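February, grippers, pair 2

Right gripper was closing unevenly again this morning. Inner finger reached the stop early and the outer one did the rest, so anything thin got pushed sideways before it was held. Pulled the finger carriage. Rail had grit in it, and one pad had crept forward on its backing. Cleaned the rail, refitted the pad, reset the end stop by the Plarden sheet. Full stroke now 58 mm on the calipers, same as the left.

Recalibrated both sides at 10:40. First run failed on the left marker panel, which was sitting proud at one corner – two screws not seated. Second run passed, residual 0.26 mm. Wrote the new offsets to the Stustavus profile and kept the old file with the suffix _prev.

Checked cable strain relief on both mounts. Left camera lead is still too short for low reaches. Ordered a longer one from Batuletti.

Drawer test after lunch, six pulls, right hand only. Fingers go in under the front panel, close on the fitting, then straight back. Left gripper stays clear and tips up.
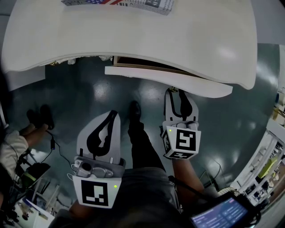 Harvey Robichaud thinks the end stop will drift again unless the set screw gets threadlocker, and he would rather see the stroke measured weekly than after a fault. Agreed on the threadlocker. Medium strength, tomorrow, then repeat the stroke check before anyone records with this pair.

Open: spare pads (Vernon), left lead.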